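Curik Hand-Held Gripper, Workshop Build
Section 4. Fitting the Fingers and Checking the Grip
Revision 2020-08-13

This section applies to the two-finger Curik gripper assembled from the Tanui parts kit, either at home or in the Raltadora shared workshop. Complete Section 3 (handle and trigger linkage) before starting.

4.1 Before You Begin

Members working at Raltadora must sign out the assembly tray and return it with all unused hardware. Home builders will need a 2.5 mm hex key, a small flat file, and a clean, level work surface.

CAUTION: Keep fingertips clear of the space between the gripper fingers whenever the trigger spring is connected. The spring can close the fingers without warning.

4.2 Fitting the Fingers

1. Disconnect the trigger spring from its post.
2. Inspect both printed fingers. File off any raised edge left by the printer along the gripping face.
3. Press one insert ring into the hole near the upper end of each finger. The ring must sit level with the surface. Do not use a hammer.
4. Slide the left finger onto its carrier and start both screws by hand. Repeat for the right finger.
5. Close the fingers slowly and confirm that the tips meet along their full height. If one tip leads the other, loosen its screws, correct the position, and close the fingers again.
6. Tighten all four screws in turn, a quarter turn at a time.
7. Reconnect the trigger spring.

NOTE: The fingers are not interchangeable. Each is marked L or R on the inside face.

4.3 Checking the Grip

The grip check is performed with light packaged goods before any rigid or heavy object is attempted. A sealed snack bag is suitable — the film gives under pressure and slides easily, so a poorly set finger is quickly noticed. Hold the bag between the fingers near its edges and keep the gripper steady over the table. 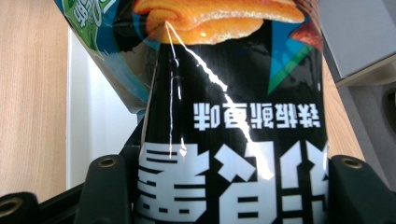 Release the trigger slowly and let the bag down onto the table. Repeat the check with a second bag of a different size. If either bag slips or turns, return to step 5 of 4.2.

CAUTION: Do not lift glass containers, open liquids, or any object heavier than 755 g with this assembly.

4.4 Recording the Check

Enter the result in the Prevlow build log under the serial number on the handle. Record the date, the objects used, and any slip observed. Units kept at Raltadora are to be checked again after every 100 hours of use, and the fingers are to be replaced at 1000 hours or at the first visible crack, whichever comes first.

Continue to Section 5, Mounting the Camera Bracket.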